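Two joints down, one to go: the Morby arm after its second winter

10 December 2018

Zdeňka Skála started the Morby arm in a shared workshop in Requena, on a bench she splits with two furniture makers. It has five joints, a two-finger gripper and a wrist camera, and its control software has been rewritten twice. Nuria Arroyo joined in January to work on the electronics. We spoke with both of them at the bench.

The gearboxes

The first version drove the shoulder through a printed planetary gearbox. Skála logged 1,158 cycles before the ring gear cracked at a layer line.

"It was a slow failure," she says. "The backlash grew for a week and I kept compensating for it in software. I should have opened the housing on the second day."

The shoulder and elbow now run on belt reductions with metal pulleys. Repeatability at the fingertips got better, though she will not quote a figure until the base is stiffer. The wrist roll joint still has its printed gears, and she expects to replace them before spring.

The camera

Arroyo moved the camera from a post over the bench to the wrist. The post gave a steady view but lost the object whenever the forearm passed over it. From the wrist, both fingers stay in view for most of the approach, which makes it possible to correct the last stretch of the move.

The cost is blur. During a fast sweep over the white work surface, small items smear to the point where the detector sees only color. The fingers travel with the camera and stay fairly sharp.

"A blue disc is still a blue blob, so you can find its center," Arroyo says. "The yellow piece is worse. It's long and it has an angle to it, and you need that angle to close on it. With the blur you get a direction, but it may be the direction of the motion."

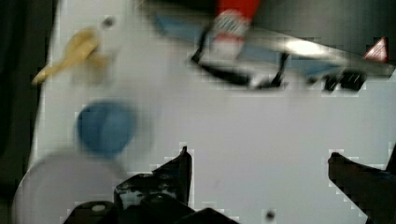

Stop, look, move

Their current answer is to halt the arm short of the target, wait 99 milliseconds for the belts to settle, take one exposure and plan the grasp from that. Skála calls it crude. It also adds time to every pick, and she would like to get back to continuous motion with a shorter exposure.

"We need more light for that," Arroyo says. "The lamp we have flickers at short exposures, so you trade blur for bands. I have a DC supply on order."

Compression was the other problem. The video link was set to a low bit rate in the first month and then forgotten, and the edges of objects came through as blocks. Arroyo now sends still exposures uncompressed and leaves the live video as it was, for monitoring only.

Control code

The motion code is Skála's own. She wrote the first version in Python, moved the timing loop to a microcontroller, and has kept the planner on a used laptop. The whole thing is 2,210 lines, including comments. The two halves talk over a serial link with a checksum on each packet - added after a corrupted byte sent the elbow into its end stop.

She does not plan to publish it yet. "The calibration routine only works if you know which steps to skip," she says.

What comes next

The base plate comes first. Skála has a thicker one drawn and is waiting for time on the mill. After that, Arroyo wants to fit a current sensor to the gripper motor so the controller can tell a closed finger from a held part. At the moment it goes by motor position, and thin parts read as a miss.

Asked when the arm will be finished, Skála says the wrist gears are due in spring and she has not scheduled anything past that.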